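The Slow Game Gets a Hard Sell

Every few years somebody decides croquet needs saving. The latest rescuer is Harnis, a mallet maker that wants the sport quicker, louder and fit for streaming. Its short format, Unex, gives each side 17 minutes on the lawn and then stops, wherever the balls happen to be.

I played it in April and spent most of my time looking at the clock. The old game punishes a lazy shot three turns later. Unex rarely gets to the third turn. 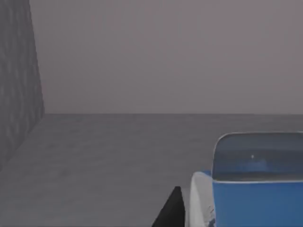 Vandana Lodhi thinks I'm being a snob about it, and that a new player who gets in 40 strokes before lunch will come back next week, while one who sits in a chair watching an expert's long break will not.

Maybe so. I asked Harnis how many newcomers had come back and got a brochure. It did have a price list – $100 for a starter mallet, which seems steep for a game you may play twice. The Flemus club bought 9 of them, and when I stopped by, the members were using their old ones.

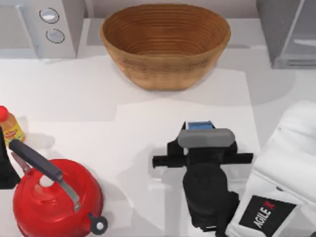 Kamlesh Nishad would keep the clock but drop the music, and says the Singhal Cup should try it for one season before people like me write it off.

One season is fair. I'd want to see the sign-up sheet at the end of it, though, and I'd want somebody other than Harnis to be holding the pen.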